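A day at the Nakajima paper mill

We had been meaning to visit Nakajima since May, when my old neighbour Miyuki Kobori sent me a sheet of their paper with a letter written on it, and I kept the sheet long after I'd answered the letter. The mill opens to visitors only now and then, so when a date came up we booked at once (500 yen each, tea included!) and set off far too early, as we always do.

The bus drops you at the bottom of a steep lane, and it is a proper climb, with the river on your left the whole way and a little shop halfway up selling pickles. We bought pickles. Then we carried pickles round a paper mill all day, which I can't recommend.

Our guide was Sadao Furukawa, a soft-spoken man who has worked there most of his life and will happily stop for any question, however daft. He showed us the mulberry bark steaming in its great pot, and the stone troughs where it is rinsed in river water. The smell is something between boiled chestnuts and wet rope, and I grew quite fond of it.

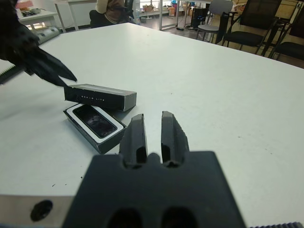 After the rinsing comes the beating, and then the part everyone had come for, making a sheet of your own. You dip the screen, lift it, and rock it gently back and forth until the water drains away. Mine came out thick at one end and nearly bare at the other. Mayu Ichikawa, who teaches the visitors, said kindly that it would do very well for a lampshade.

Lunch was noodles in the yard under a persimmon tree, and afterwards I spent 3,000 yen in the shop on envelopes I shall probably be too careful to use. Our own sheets have to dry and be pressed, so they will follow by post. The last bus down leaves earlier than you'd think, so do check the board at the stop before you start up the lane.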